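# Shared Kitchens: Frequently Asked Questions

Derkholm Residence Services
Last revised July 10, 2026

The following answers apply to the shared kitchens in all 3 residence buildings. Residents should read them together with the House Rules, which take precedence where the two differ.

## Access and supplies

**Who may use the shared kitchens?**

Any registered resident may use the kitchen on his or her own floor. Guests may eat in the kitchen but may not operate the appliances unless a resident is present.

**Are plates and utensils provided?**

Yes. Each kitchen is stocked with plates, bowls, mugs, and basic flatware. Items are replaced once a year, in September. Residents are asked not to keep shared plates in their rooms overnight.

**May I leave my own food in the kitchen?**

Food may be stored in the refrigerator or in your assigned cabinet. Every item must carry your room number and the date on which it was opened. Unlabeled food is discarded when the refrigerators are cleaned.

**Does ketchup need to be refrigerated?**

Unopened bottles may be kept in a cabinet. Opened bottles should go in the refrigerator door and should be returned there after each meal. The same applies to mustard, mayonnaise, and salad dressing.

**How should fresh fruit be stored?**

Strawberries should be refrigerated unwashed and rinsed just before they are eaten. Whole oranges and other citrus may be kept at room temperature for several days. Cut fruit must be covered and refrigerated.

## Tables and appliances

**What may be kept on the table?**

Tables are for preparing and eating meals. Plates, condiments, and loose fruit should be cleared when you have finished, and the surface wiped with a damp cloth. Small fruit rolls easily — please check the floor as well.

**How much space does a toaster oven require?**

Keep plates, bottles, and food clear of the door so that it can open fully. Nothing may be placed on top of the oven, whether or not it is in use. 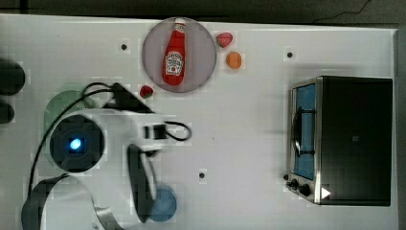 *Reading time: 3 minutes*

Plastic bottles and paper packaging should be kept well away from the oven while it is in use. Turn the controls to the off position before removing food, and allow the oven to cool before wiping the door or emptying the crumb tray.

**Whom should I contact about a damaged appliance?**

Unplug the appliance, if it is safe to do so, and notify Karla Meléndez in Room 47. Please do not attempt a repair. Questions concerning cabinet assignments should be addressed to Jamie Parsons at the same office.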